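Building a timeline for a mystery novel

A timeline keeps the order of events in the story separate from the order in which the reader learns them. Start it once you have a full outline, or after the first draft if you don't outline.

Open a spreadsheet and make one row per event. Use columns for date, time, place, who is present, who finds out later, and chapter. Enter the crime first, then work backwards to the motive and forwards to the arrest.

Give every suspect a column as well. In The Nurnley Ferry I had Carmela Sepúlveda in the boathouse and at her brother's table within the same 30 minutes, with 8 miles between them. Neither chapter looked wrong when read alone.

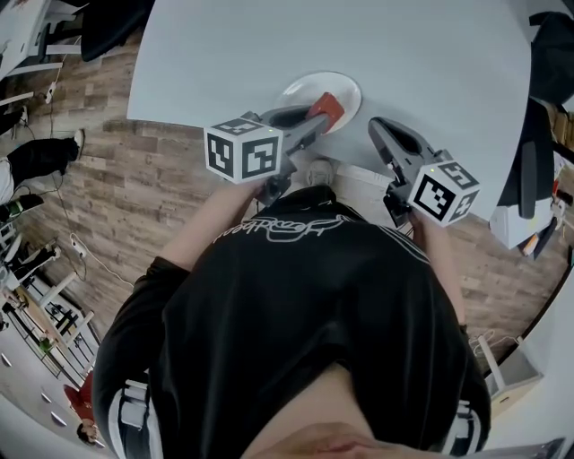 Next, sort the sheet by chapter. Check each clue against the point where the detective first refers to it. If the reference comes before the clue, move one of them or add a short passage in between. Mark false clues in a second colour and note the chapter where each is explained.

Sort by date again and look for gaps. A suspect with two blank days needs something to do, even if it never reaches the page.

Save a copy before each redraft. Change the sheet first and the manuscript second. When a scene is cut, leave its row in place and write "cut" in the chapter column, as other characters may still mention it.

Travel times should be checked on a map. For an invented town, draw one and fix the scale.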